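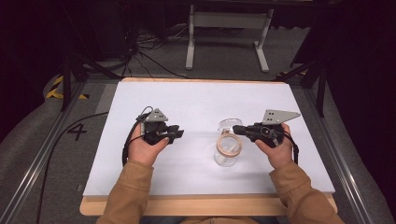

# nemdale-pantry

G'day! This is the data card for my pantry log, which I started in a Tirkgate share house and never stopped. Seven (yes, that's the file name, it was my seventh go) has 348 rows, one per item of dry food, from flour to Milo.

## What's in it

Item, shop, price in dollars, date opened, date finished.

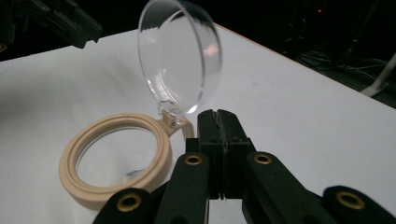 Spices were the worst bit to log - I buy them by the scoop, so prices are rounded to the nearest 10 cents. Containers get their own column, and a round one with a clear flip-up lid goes in as "hinged", whatever colour the base is. Screw tops are "screw". Biscuit tins are "tin", even the dented ones.

Mekdes Zeleke very kindly added 74 rows from her own kitchen, mostly lentils, berbere and

coffee, and her Ramadan shopping is flagged in the notes column.

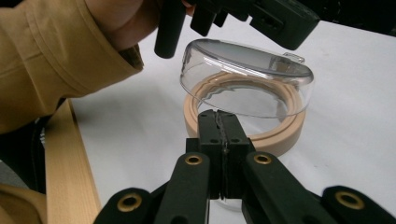
Her prices are per kilo and mine are per packet, so please convert before you compare the two! I'll fix it in version 2, hopefully by April.

Related
- nemdale-veggie-patch
- tirkgate-op-shop-prices

Contact: open an issue | Back to top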